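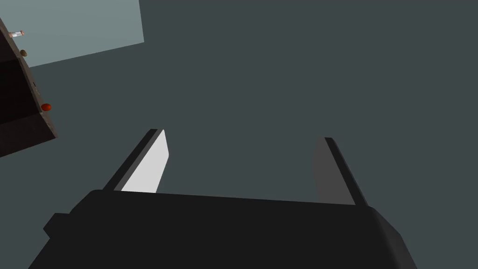 Plirnow started life as a way of tidying a kitchen without getting off the sofa, says the builder, who has been at it for 19 months in a corner of the Makville shared workshop. I'd gone along expecting solder and swearing, and we spent most of the evening at a screen instead. "I do everything in simulation first," he told me. "Fingers open, nothing between them, and the stuff I want sitting miles off to the left on that brown unit." The small red one is his favourite target — "it's round and it's shiny, so it's a pig to grip."

The real arm lives on the bench by the kettle. He's spent £497 on it so far, mostly on motors from Londex, and he winced when I asked if his other half knew. "She knows about Hollis," he said. Hollis was the first version, and it's now in a box under the stairs!

I asked why he bothers with the simulated one when there's a perfectly good arm behind him. "I've run 1240 practice grabs in there. On the bench I'd have stripped the gears by teatime." He changed the finger pads in the model four times before he printed any.
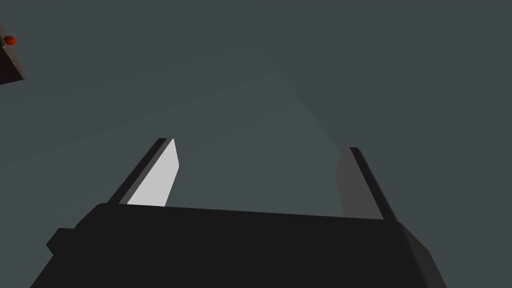 The gripper in simulation, fingers open, with the red target far off to the left.

He wants it picking up real tomatoes by December. "Cherry ones first," he said, putting the kettle on. "Then we'll see about eggs."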